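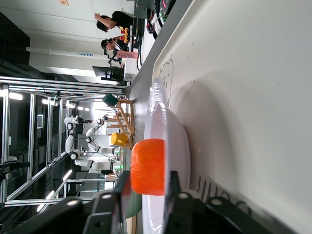
**Figure 3.** Sponge and plate, wiping condition.

Wiping effort in shared kitchens depends heavily on how the cleaning tool meets the dish. Sutcliffe and Rakena recorded 346 wiping episodes at Prestgate and found that the first contact point predicted the length of the episode better than the type of soil did. We kept the dish constant — a round white plate, laid flat on a white tabletop — and varied only the sponge. The orange block in Figure 3 is upright, just above the plate, so that a narrow side faces the surface. Five episodes were excluded for incomplete timing, leaving 341.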